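Sorting is a hobby for people who have run out of hobbies

May 1, 2019

I have been putting off the parts trays since August. Every bench accumulates a population of bits that belong to something, and ours had reached the stage where you opened a drawer, saw motors, and closed the drawer again out of respect. So this week I finally cleared a surface and started putting things in yellow trays.

Yellow plastic trays are the great equalizer. A component looks like junk in a drawer and like inventory in a tray, even though it is the same component and I still don't know if it runs. The rules I settled on are simple. Small things with wires share a tray. Circuit boards get a tray each, because a board will find the one sharp edge in any container and lean on it. The steel tray goes in the middle, and it is for whatever I am dealing with right now, meaning it was meant to be empty by dinner and never is. 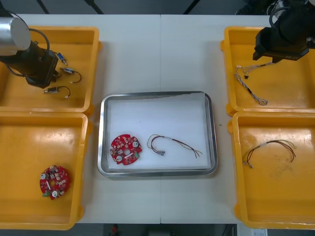
Skiscombe wrote in to say that grouping by size is a beginner's mistake and that everything should be grouped by connector, since that is what you end up hunting for at eleven at night. I have thought about this more than I would like. Skiscombe is probably right, and I have 219 labels already printed that say otherwise.

The labels came on a roll of 400, by the way. I bought them for the Kivora project, which was going to be a tidy little fan controller and turned into a bag of loose screws and a strong opinion about crimping. I used up a good stretch of the roll on things that no longer exist. There is a label on my desk that says "spare spare."

Boards are where my system starts to wobble. I pick one up to put it away, I read what's printed on it, and the next thing I know the coffee is cold. I have a weakness for the printing. Somebody decided that this connector was J26 and that one over there was simply CAN, and drew a neat white box for a QC sticker so that the sticker would have somewhere to live. I can't get my socks to live in one place. 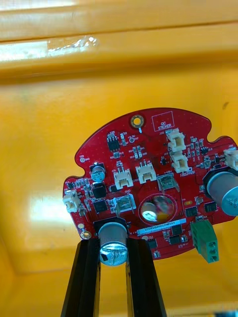

Lolesov Bench Club

The big capacitors deserve their own paragraph. They stick up like silos and make perfect handles, and you should not use them as handles. I say this as a man who has bent the legs on more than one and then spent an evening with the iron pretending it was maintenance. Hold a board by its edges. If the edges are notched and odd, as they are on these roundish red ones, turn it until you find a stretch that isn't, and hold that.

Next up is the cable box. I have opened it once, to check, and there was a power brick in there for a scanner I gave away. I'm going to need more trays.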